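Teleoperation Technician, Dish Handling (2 positions)
Surus, Manipulation Group
Posted Friday, December 6, 2024

Surus is measuring whether a two-arm workstation can unload and sort tableware at a pace and breakage rate a small kitchen would accept. At present it cannot. The open question is how much of the shortfall is grasping and how much is planning.

Typical work, bowls:

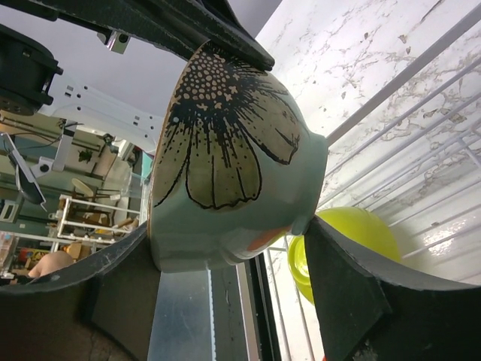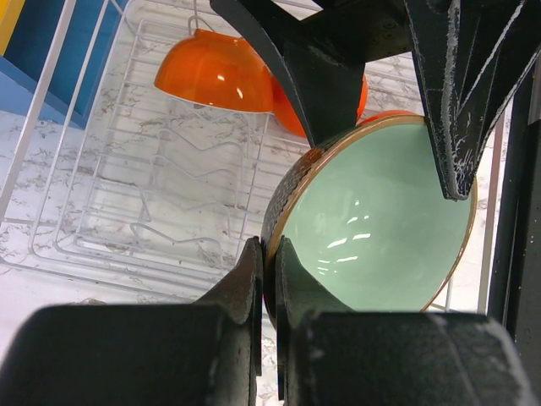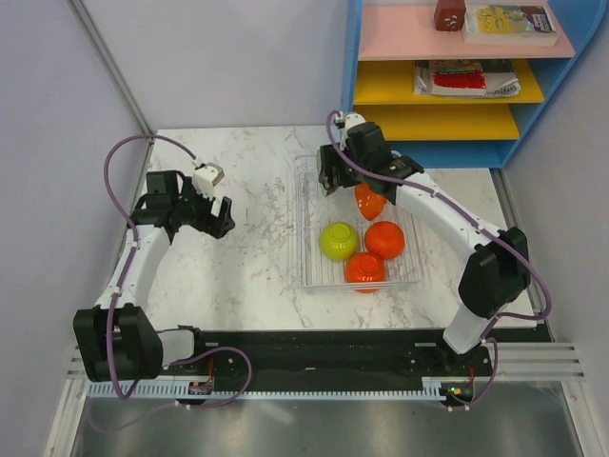
Technicians drive the arms by hand, log each attempt, and label failures by type: slip, rim collision, missed grasp, operator error. The current set holds 1,714 logged attempts. The target is 2,000 before the June review. Sessions run 60 minutes, with a break between sessions.

Required: steady hands, normal or corrected vision, and the patience to repeat one motion all afternoon. Kitchen or assembly line experience counts the same as lab experience. No programming is needed.

The positions are on site and report to Mebrat Abera. Send a resume and a short note on any repetitive manual work you have done to Lensa Zeleke, Hiring, Surus. Applicants who pass screening will be asked to complete a paid trial session.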